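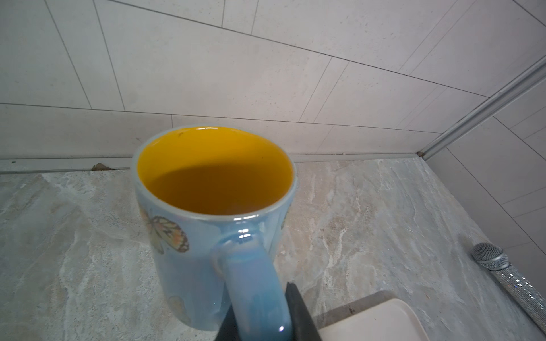
*From the Plellcombe Robot Club, Kids' Corner*

# The Day Noh Squeezed Too Hard

Hi! I help look after a robot named Noh, and I want to tell you about the time Noh broke a mug (not the butterfly one, phew!).

Noh has two dark fingers, and to pick up a mug it puts one on each side of the handle and closes them. Easy, right? You do it every morning without thinking! But your fingers can feel when they're touching something. Noh needs a little part called a force sensor for that. It tells the robot, "OK, you've got it, stop squeezing."

One Monday, a wire to that sensor came loose. Noh closed its fingers and waited for the stop message, and the message never came. So it kept on squeezing, and then... crack! The handle snapped right off.

We pushed the big red stop button and Noh froze. Then we looked at its diary, which is a long list of everything the robot does. It had 3,745 lines! The trouble started at line 763, where the sensor's number went to zero and stayed there.

We fixed the wire, and we gave Noh a new rule too. If the sensor goes quiet, open the fingers and call a grown-up. We tried it 335 times with a foam cup before we let Noh near a real mug again.

If you ever meet a robot arm, keep your hands back while it's moving, even if it looks like it's done. Sometimes it's only waiting for a message!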